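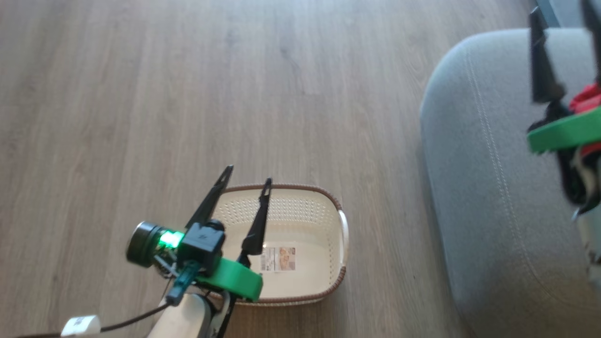

The cream basket on the floor, Monday.

Mon 31 October

Rained until lunch and I stayed in. I had meant to walk to Kidier for bread but had the end of the old loaf toasted and left it at that.

Did the floor in the back room in the morning. Swept first, along the boards and then across, and got a good deal of grit out of the seams. It collects there and a broom going the long way slides right over it. Then the damp mop, well wrung out, with a capful of the Mallet soap in the bucket. I used two capfuls in September and it left a film that took a week of socks to wear off. One is enough. The boards look better for it, though the patch by the door is still dull and will need oil before the winter. I have most of a can left from the hallway.

After that, the baskets. I have been putting this off since the move from Nerutico. There are seven of them and I only have shelf space for five, so two have to go or find other work. The cream one with the brown rim is staying. It is plastic and nothing special, but it has a proper handle on the end, a rounded one I can get my whole hand behind, and the little square holes let the air through. I had it down for onions at first. Then I thought of the clothespins and dusters, and then of the wool, and in the end I settled on the hats and gloves. They go in damp half the time, and in the old box they smelled by Christmas.

The two wicker ones are the ones to go. One has been shedding bits since spring and the other never did stand level. I put them by the back door.

Measured the shelf in the hall again before I moved anything onto it. The cream basket fits lengthways with the handle facing out -- a finger's width to spare. I will wait until the floor is done and put it all up at once.

The bill came from Drimport for the shelving and the delivery. 1,796 in all, which is what they quoted, so no argument there. I will pay it tomorrow. The second set of brackets is still not here and the bill says it was sent with the first. It was not. Must call them before I pay.

Soup for supper, leek and potato. Too much pepper. Put a bowl of candy out on the step at five and brought it in at almost eight with most of it still there. The rain had started again by then, only light.

Tomorrow: call Drimport, bread, oil for the patch by the door if it is dry enough to have the window open. Gloves to sort. I am fairly sure there are three left hands in there with no rights.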